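Ploncombe Household Health Survey
Records room and data handling check, March round
Checked by: Miyuki Ichikawa
Read and countersigned: Ciarán Duggan

Marks used: OK / Needs work / Not checked

1. Paper questionnaires locked away when the room is empty - OK
Comment: Both cabinets locked at 8.15 am, before anyone had come in. Last round one of them was standing open, so I was very pleased to see this!

2. Consent forms kept apart from the answers - OK
Comment: Pulled 40 forms from the drawer and matched them against the register. Every one was signed and dated, and none had a questionnaire clipped to it. Lovely tidy work from the fieldwork team.

3. Names removed before costs are worked out - Needs work
Comment: The cost sheets for GP visits and prescriptions are clean. The home care sheet still has a column of initials next to the postcode, and with a village that small you could work out who is who in a minute. Column to be deleted and the old copy wiped from the shared drive by Friday.

4. Record numbers run without gaps - OK
Comment: Record 1028 was missing last time and has been found (filed under the old household number, and now cross-referenced in the register). I went through the whole run again on screen and it holds together.

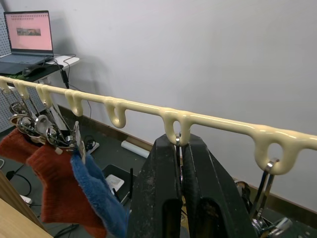
5. Double entry of the care diaries - OK, with a note
Comment: I do love this part of the survey. The diaries tell you so much about what people do between appointments, who drives them, what they pay for out of their own pocket. Both typists are using the Flekero entry screen now and the mismatches are flagged straight away. Note: "none" and "not answered" are still being typed the same way in question 2, and that will spoil the cost tables if we leave it.

6. Backups - OK
Comment: Asked for a test restore from the Wanico drive and had the file open before my tea was ready. Restored copy matches the live one.

7. Exits, cables and heaters - Needs work
Comment: Exit clear. The extension lead by the scanner runs across the walkway and wants a cover or a new route. Fan heater has an in-date test sticker.

8. Access list - Needs work
Comment: Two people who left after the pilot can still log in. Please close both accounts. Everyone else on the list has done the confidentiality training - well done, all.

9. Weerasinghe fatigue scale, correct version in use - OK
Comment: New version in every pack I opened. Old stock is boxed and marked for shredding.

10. Shredding log - Not checked
Comment: Book was out with the contractor. Carry over.

Countersign note (C.D.): Agreed on 3, 7 and 8. On 5, I'd go for a separate code for "not answered" and re-key the diaries already done. There's 2000 in the budget for extra typing hours, so let's use it. Items 3 and 8 to be looked at again before the next extract goes to the analysts.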